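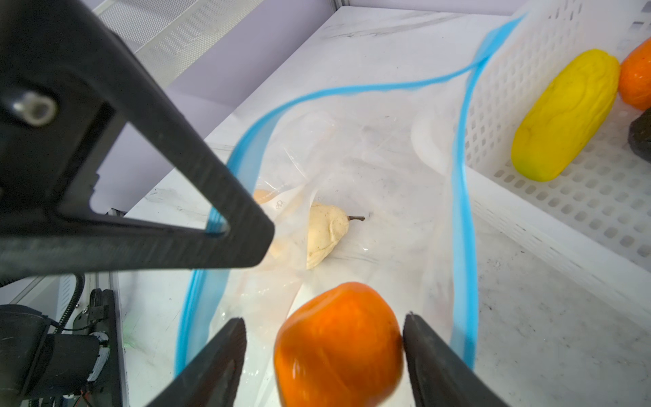 ## 4. Adhesive choice and flatness in layered note cards

The cards described in Section 3 all came from one base design: a folded card with a printed panel glued to the front and a smaller panel glued on top of that. In this section we look at one variable, the adhesive between the layers, and ask how much it affects whether the finished card lies flat. Card makers bring this up more often than any other fault. In the interviews carried out by Agarwal, it came up before crooked stamping, smudged ink and torn envelopes.

### 4.1 Materials

All bases were cut from a single order of Athanasiadis smooth white card stock, 1,000 sheets in all, bought at one time so that we would not be comparing different mill runs. Panels were cut from the same stock. The grain was marked on the back of every sheet in pencil before cutting, and bases were folded with the grain running along the fold.

Two adhesives were compared. The first was Meton, a white water-based craft glue sold in a bottle with a narrow tip. The second was Ultik, a dry double-sided tape on a roll. Both were bought at a local craft store and used as sold. We did not thin the glue or press the tape with a roller.

Between sessions, cut panels were kept in clear plastic zip-top bags (the common kitchen type, as in Figure 1), one bag per participant, closed with most of the air pressed out. Finished cards were not bagged. They stayed on open shelves in the workroom until they were measured. Several participants told us they store finished cards in closed bags at home, and we return to this in Section 5.

### 4.2 Participants and sessions

Eight people took part. All had made cards as a hobby for at least one year, and none sold their work on a regular basis. Sessions were held on Monday evenings at the Fasivico craft room. Economou ran the sessions and Sosa kept the record of which card was made with which adhesive. Pappas did the cutting beforehand, so participants only had to stamp, glue and place.

Each participant made cards of both types. To keep the work close to what people do at home, we gave no instructions about how much adhesive to apply. Participants were told to attach the panels "the way you normally would." Some ran a thin line of glue around the edge, some made dots, and one covered the whole back of the panel and spread the glue with a scrap of card. Tape was more even across the group. Most people used four strips, one per side, with a gap at each corner.

The front panel was placed with its grain either in line with the base or across it. This was decided in advance and written on the back of the panel as a letter, which participants could see but were not told the meaning of. Two of them worked it out by the second session. We kept their cards in the sample, as knowing the grain direction does not change how the paper behaves, though it may have made them press harder.

### 4.3 Measuring flatness

Flatness was measured the morning after each session. The card was opened and laid face up on a sheet of glass, and the height of each front corner above the glass was read against a steel rule. The largest of the corner readings was taken as the value for that card. Adeleke made all the readings and did not know which adhesive had been used, although the tape can sometimes be felt as a slight ridge and we can't rule out that she noticed it.

A card was called flat if no corner stood more than 2 mm above the glass. We chose this limit by trying a few cards in envelopes before the study began. Cards under it slid in without catching. Cards over it tended to catch at the flap.

We measured 100 cards in this way, half of each adhesive type. The rest of the stock went to the trials in Section 3 and to practice pieces, which were not measured.

### 4.4 Results

Taped cards were flat in nearly every case. The few that were not had been made by the same person, and on inspection the panel had been pulled tight as it was laid down, so that the base was drawn inward along one side.

Glued cards varied much more. The largest rise at the corners was found on cards where glue covered the whole panel and the grain of the panel ran across the grain of the base. Full coverage with matched grain gave a milder curve, and in several cases the card fell within the limit. Cards made with dots or a thin edge line were mostly flat whichever way the grain ran, although a few had panels that could be lifted at one corner with a fingernail.

These results fit what is commonly said about paper and water. Card stock swells across the grain when it takes up moisture and shrinks as it dries, and two layers that move in different directions will pull against each other. A dry tape adds no water and so leaves both layers as they were.

Participants did not all prefer the tape, even after seeing the measurements. The main complaint was that a panel can't be moved once it touches the base. With glue there is time to slide it straight. One participant said she would accept a slight curve for that reason and put the cards under a dictionary overnight, as she has always done. Weighting was not part of our procedure, and we have no readings for cards treated in this way.

### 4.5 Limits of this comparison

Only one weight of card stock was used, and heavier bases might hold flat under full glue coverage. The room was heated during all sessions and the air was dry, so the glue set quickly. We did not measure humidity. Cards were read once, and a few that passed in the morning looked more curved by the end of the week, which suggests that a second reading should be added to any repeat of this work.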